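I'd expected a binder. When I asked to talk about safety rules for robots that work within arm's reach of people, I pictured something thick with tabs, and instead she slid one sheet of paper across the canteen table and went off to find milk.

She writes the handling rules for Sturnberg, a lab that tests how robots and people pass things to each other. Drinks cans, mostly, at the moment. She asked me to leave her name out (she says the rules ought to stand up without one), so I have. We talked for most of an afternoon, first over tea and then at the side of the bench, and I came away with a lot more opinions about trays than I went in with!
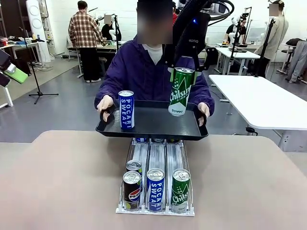

*6 min read*

The sheet has eight rules on it. It used to have 33.

"I wrote the long version in my first month and I was very proud of it," she told me. "Then I asked people to tell me the rules without looking, and the best anyone managed was five. And it wasn't the same five for everybody! So I thought, right, what do you need in your head while your hands are full?"

Hands being full is the bit she keeps coming back to. In a lot of workplaces the person stands well back from the robot, or there's a fence, or the robot stops when you come near. With a handover, the person is holding the very thing the robot is reaching for. You can't step back very easily with a tray of drinks, and you certainly can't reach for a button.

So rule one is that whoever holds the tray isn't also in charge of stopping the arm. A second person does that, and they stand where they can touch the stop button without stretching. I asked what happens if the second person needs the loo.

"Then the arm is parked and the tray goes down. I've had people roll their eyes at me over that one. Fine. Roll them."

Rule two covers the hold itself: both hands, on the handles, thumbs out of the middle. A flat palm underneath feels steadier, she says, and waiters would probably choose it, but it puts your fingers where you can't see them and where the robot isn't expecting them. Handles keep your hands at the edges and leave the middle to the machine.

I said that sounded like common sense. She laughed at me a bit.

"Everybody says that, and then they pick up the tray and one hand drifts in to steady a can that's wobbling. You would too. It's a reflex, you've been catching falling things since you were two. The rule is that you let it fall. It's a can! We'll mop."

*Let it fall* is rule three, and it's the only one printed in capitals.

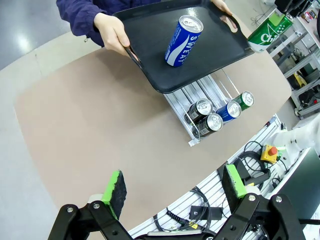

*Both hands on the tray, gripper open, stop button off to the side.*

We got on to the gripper after that, because I wanted to know how hard it squeezes. She wouldn't give me a number, on the grounds that I'd print it and somebody would copy it on to a different gripper with different pads. What she would say is that the limit is set for the softest thing on the bench that day and then left alone. If you've got a full can and an empty one, you set it for the empty one. People want to nudge it up after a slip, and rule four says you don't nudge it in the middle of a session. You stop, write down the slip, and change the setting with the tray on the table.

"The slip is information," she said. "If you turn the force up and carry on, you've lost the information and you've got a stronger robot next to somebody's thumb."

Rule five is about breaks. After 40 handovers you swap the person on the tray, whether or not they feel tired. I thought 40 sounded low, and said so. Apparently the first version had no limit at all, and what she noticed was that arms didn't get tired so much as attention did. The tray starts to dip. People begin looking at whoever is talking behind them. 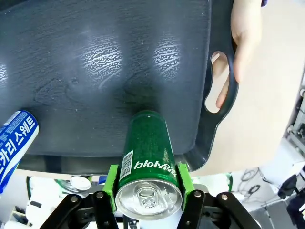 A dipping tray matters more than I'd have guessed. The way she explained it, a person will correct for a slope without thinking, whereas an arm that has made up its mind where the can is may carry on down to where the tray used to be. Her answer is rule six, which says the tray doesn't go up to meet the gripper. Hold it where it is and let the arm do the travelling. "It's so hard not to help," she said. "You see it hovering there and you want to be polite."

Seven is housekeeping: cables away from where feet go, and no loose sleeves or lanyards near the fingers. She's stricter about lanyards than anything else on the page. Eight is that anyone can call a stop, including visitors, and nobody gets asked to justify it until the arm has been parked.

I wondered whether any of it would travel. She used to work at Plevar, where the arms were bigger and lived behind a fence, and she thinks about half the sheet would have been useless there. She has swapped notes with a group in Arai who pass bowls around, and they've kept the two-person rule but rewritten the hold completely, as bowls haven't got handles. She was pleased about that. What bothers her is the opposite, when somebody takes a page whole and pins it up. It happened with an early draft, which ended up on a wall at Cultport with the Sturnberg room number still on it.

"They had a rule telling them to check the door on the left," she said. "They hadn't got a door on the left."

I asked what she'd tell someone starting from nothing, with one arm and a bench and no sheet. She thought about it for quite a while, and had a biscuit.

"Hold the tray yourself first. Before you write anything down. I wrote those first rules sitting at a desk, and you can tell. Stand there with the thing coming towards you and notice what your hands want to do, and write about that."

She's rewriting it again in September, by the way. Rule seven is probably going to be split in two, so it'll be nine, and she's already cross about it.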